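Apr 20, 2025

Cell rules again. Rule 2 now says fingers open and the arm at a full stop before any hand goes near the basket. It used to say "use judgment," and we all know how much of that we have in stock.

Bear stays the standard load. Power strips on the floor are still allowed, which I lost the vote on.

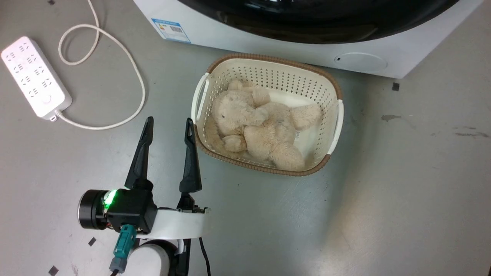 Rhodri Jarman wants the full stop logged every time, by initials, or he says the rule is only a poster. Fine. Log sheet has 90 lines. Need a pen on a string.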